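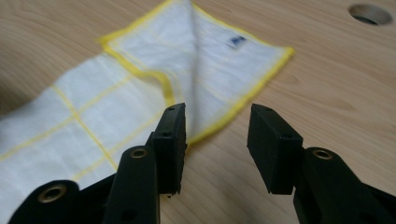 November 24, 2018

Hi Vernon,

I promised you a proper update before the holidays, so grab a coffee, this one runs long. The short version is that the folding booklet is most of the way there, the try-out sessions went better than I'd hoped, and I need to talk to you about fitted sheets.

## Where we are

When we wrote to Plirance in July, the plan was a small booklet and a set of short sessions on looking after household cloths, for people setting up a first home. Dish towels, napkins, cleaning cloths, sheets, all the soft stuff that ends up in a heap on a chair. The booklet now has 14 chapters in draft. Stavros has been through all of them with his green pen, and I've put in most of his changes (not the one about ironing, we're still arguing).

The sessions run for 30 minutes each, plus however long people hang around afterward, and they do hang around! We've finished the first three groups. I'd pictured a quiet bunch, politely making squares. What we got was a lot of talking about whose mother folded in thirds and whose folded in quarters, and one very heated exchange about whether a dish towel needs folding at all if it lives on a hook. I let that one run. It's now a box in chapter two.

## The thin cloth chapter

Most of my time lately has gone into thin cloths, and this is the part I'm keenest to tell you about.

The original draft treated every square of fabric the same way. Lay it flat, find the corners, fold in half, fold again, done. With a thick terry towel that's perfectly fine advice. Then we tried it with a thin white cloth, one with a bright yellow overlocked edge and yellow stitched lines running across it in a grid, and the instructions fell apart by step two. A thin cloth doesn't stay where you put it. You lift one corner and the middle comes up with it in a little tent, and by the time you've flattened the tent the far edge has wandered off.

So the chapter got rewritten from the top. What we do now is start with the edge. A colored edge is a gift for a beginner, because you can see right away when two sides are lined up and when they're not. The stitched lines help too -- if you've got a grid on the cloth, you can pick a line and fold along it, and you don't have to guess at the middle. Stavros calls this cheating. I call it reading the cloth, and I've used that as the section title, so I win.

The other thing I've added is a page on starting from a mess. Every folding guide I own begins with a nice flat square on a nice clear surface, and I don't know anyone whose laundry comes out like that. Ours begins with the cloth scrunched up in your hands. You work your fingers around until you find a piece of the edge, follow it to a corner, hold on to that, then follow the same edge along to the next corner. Lay those two down first. The rest tends to come along.

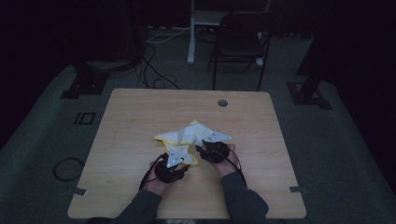 *The cloth still bunched up, with the yellow edging showing at the folds.*

I've taught it this way to the last group and it seems to suit people who say they're hopeless at folding. A couple of them still went straight to shaking the cloth out in the air, like you'd do with a bed sheet, and I've stopped trying to talk them out of it. It's in the booklet as "the other way."

Labels got half a page as well. I tell people to notice which corner the label is near before they begin, and to fold so it ends up inside. It's a small thing and it makes a stack look so much neater. Stavros wanted a whole chapter on what the washing symbols mean, and I think he's right, but it'll be chapter 15 and that's for the second edition (hint, hint).

## The table question

You asked on the phone whether we really needed a big table or whether people could do this on their laps. I've now tried both. Laps work for washcloths and napkins. Anything larger wants a surface you can spread it out on, and a plain pale wooden top has been fine, though a white cloth on light wood can be a little hard to see from the back of the group. Yellow edging helps there too. For the sessions with plain white napkins I might bring a dark sheet to lay underneath.

One practical note for anyone running these after us: on a desk-type table with a cable hole near the corner, keep your work away from that corner. A loose corner of fabric goes down there very happily. I've put that in the leader's notes.

## Fitted sheets (sigh)

The fitted sheet chapter is where we're behind, and I'd rather you heard it from me than found the gap yourself. I've written it twice. The first version had so many steps that Stavros gave up partway and rolled his sheet into a ball, which I took as feedback. The second is shorter but leans on drawings we don't have yet. The tuck-one-corner-into-the-other step is just very hard to explain in words. I can do it in my sleep and I still can't write it down.

What I'd like to do is move this chapter to the end of the booklet and give myself some extra time on it. Everything else can be laid out without waiting for it. If you hate that idea, tell me soon and I'll think again.

## Money and printing

Spending is on track. The cloths and napkins for the sessions came in under what we'd set aside, mostly because Liko let us have their odd-colored ends at a friendly price, and the leftover has gone toward paper. Fotix is doing the printing. We've ordered 40 proof copies for the groups to take home and scribble on, and I'd like to get those back with plenty of scribbles before we commit to the full run. The cover is still up in the air. I like the yellow one and Stavros likes the gray one, and you're welcome to break the tie.

The only cost I hadn't planned for was storage boxes. It's a bit embarrassing for a project about putting things away neatly, but there you go. I had all the practice cloths in shopping bags until October, and finding the right one at the start of a session was taking ages. They're in lidded boxes now, sorted by thickness, thin ones on top. Receipts are in the folder I shared with you.

## What's working less well

Attendance at the early evening sessions has been patchy. People come straight from work, they're hungry, and dish towels can't compete with dinner. The later start did better, so I'm moving the next two groups to that slot at the Desjardins Street room and we'll see.

I also talk too much at the beginning! Stavros sat in on the second group and told me people had been standing there holding a cloth for a good while before I let them do anything with it. So the introduction has been cut way down. Now everybody gets a cloth as they walk in, and they can fiddle with it while I talk.

And the feedback form was too long. Most people answered the first few lines and drew a smiley face over the rest. I've made a new one that fits on a card, with one line for what they'd fold differently now and another for what they still find annoying. So far the annoying line is winning, and it's all fitted sheets.

## Coming up

Next I'm finishing the drawings for the thin cloth chapter, then the leader's notes, then back to you-know-what. Stavros is taking over the napkin chapter completely because he's the only one of us with any flair (he does a thing with the corners -- ask him to show you). We'll run the remaining groups in the new year, collect the scribbled proofs, and send you a clean draft of the whole thing with the final chapter in whatever state it's reached.

Two things I need from you when you get a minute. Can you confirm that moving the fitted sheet chapter is okay? And could you let me know how you'd like Plirance credited on the inside cover, with or without the logo? Fotix needs the file before they set that page.

Come and sit in on a group if you're ever free. Bring a towel you can't get along with.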